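Guía de montaje de la pinza manual Gatitz
Versión para taller compartido
Imprimir | Enviar por correo electrónico
Tiempo de lectura: 3 min

4. Ajuste del agarre con cajas de cartón

Antes de empezar, la pinza debe estar montada según la sección 3, con los dos dedos atornillados y la cámara fijada al mango.

1. Conecte la placa Nair y espere a que el indicador quede fijo.
2. Abra los dedos del todo y pulse el botón de cero. El valor mostrado debe ser 100.
3. Coloque una caja alta y estrecha de pie, delante de las cestas de malla.
4. Acerque la pinza en horizontal hasta que la caja quede entre los dos dedos.
5. Cierre despacio y pare en cuanto ambos dedos toquen los lados.

Nota: las cajas de film con cuchilla deslizante sirven bien para esta prueba. Son rígidas en los cantos y ceden en el centro – conviene agarrarlas siempre a la misma altura.

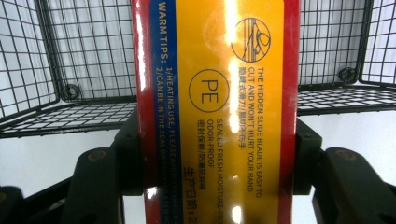 6. Anote el valor de cierre. Con el muelle de serie suele salir unos 64; si baja mucho de ahí, la caja se está hundiendo.
7. Levante la caja, manténgala en el aire y vuelva a dejarla de pie.
8. Repita con la caja girada.

Precaución: no apriete los tornillos de los dedos con un objeto agarrado. La rosca es de plástico impreso y se pasa con facilidad.

Nota: los cartones brillantes reflejan la luz del techo. Si la cámara pierde el contorno, incline la lámpara del banco o baje la exposición a 26 en el menú Plesevier.

Los valores de esta sección son los del banco de Eltolness, revisados en marzo por Manikandan Kulkarni. Con otro muelle hay que repetir los pasos 2 a 8 – el cero no se conserva al cambiarlo.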